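Clolo Home Toolkit, two winters in

I bought the Clolo toolkit the way I buy most things for the house, which is to say my sister-in-law had one and I got tired of borrowing it. That was two years ago this November, and I have been meaning to write it up ever since, so pour yourself something warm.

You get 17 pieces in a zippered canvas case. The stubby screwdriver is my favorite by a mile. It fits under the kitchen sink, it fits behind the dryer, and the handle is fat enough that my bad thumb doesn't complain the next morning. The pliers took a few weeks to loosen up and have been lovely since. I can't say as much for the tape measure, whose little lock gave up the first spring, and I went back to my old Fludeck — scuffed, ugly and perfectly good.

The hammer is light. If you are hanging pictures, wonderful. If you are putting up a fence, as we foolishly did with the Ayala side of the family one very hot weekend, bring a real one.

I paid roughly 100 dollars, and I think that's fair if you are starting from nothing. If you already own decent screwdrivers, the smaller Floltell set would probably do you fine, although its case is a hard plastic shell that never quite wants to close again once you've had everything out.

One more nice thing, and then I'll let you go. The small bits live in their own pouch with a snap, and in all this time I've lost only one (down the heating vent, entirely my fault). They're the ones I reach for when it's something fiddly, like eyeglasses, battery covers or the side of an old computer.

Four stars out of five from me. I'd take one off for the tape measure and then feel a bit guilty about it, because I do use this kit nearly every week!

— Anayeli Cárdenas
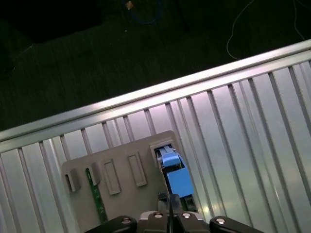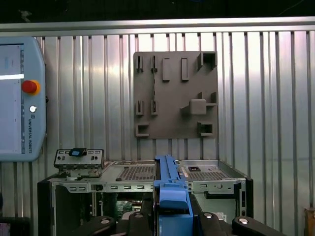
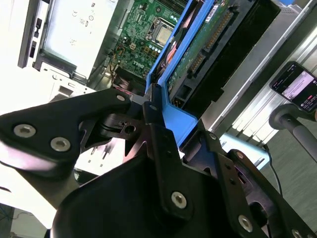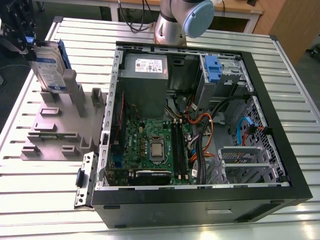

Last photo: desktop tower on its side, with the power supply at upper left and the blue latch on the drive bay.

Last updated November 22, 2019

Contact | © 2019 Anayeli Cárdenas | Back to top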